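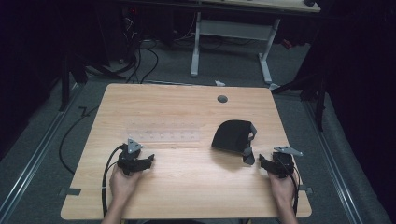

Figure 1. Work table with a pale wood top, Nishad Building.

Shared Work Tables in the Nishad Building: Use and Booking
Mamta Maurya
Second-year project report, Lukine College, Sevville
March 13, 2026

1. Background

The Nishad Building has 16 shared work tables that any student or staff member can book. Booking moved from a paper sheet to the Lundavance online calendar in December. Students in my program complained that tables were always shown as taken, but that they often walked past free ones. I wanted to find out how often a booked table goes unused and what people thought of the new system.

2. Method

I used two sources. The first was the booking record for the four weeks after the winter break, which the building office exported for me with names removed. It held 708 bookings. The second was a short survey sent to the building mailing list, with 233 replies. I also walked through the building twice a day and marked each table as used or free on a floor plan.

A table counted as used if a person was at it or if belongings had been left on it. This is a weak point in the method. A coat on a chair can hold a table for hours.

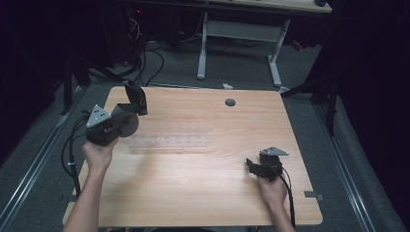 Figure 2. Tabletop and gray carpet in the work area.

3. Results

In the survey, 36 percent of people said they had booked a table and not shown up at least once. The most common reason was that plans changed and canceling took too many steps. On the Lundavance calendar a booking can only be canceled from the same device it was made on — several people did not know this and thought the cancel button was broken.

My walk-through notes agreed with the complaints. Morning bookings were mostly kept. Late afternoon was worse, and the tables near the stairs were often free while marked as taken.

Long bookings were the other problem. The calendar offers a full half day as its first choice, and many people accepted it even for short jobs.

4. Suggestions

Change the first choice to one hour. Let people cancel by a link in the confirmation email. Release a table if no one has checked in after 15 minutes — the library already does this with its group rooms.

5. Limits

Four weeks is a short period and it did not include exams. People who reply to a survey on booking may also be the ones most annoyed by it. I did not ask about table size or lighting, though a few replies mentioned both.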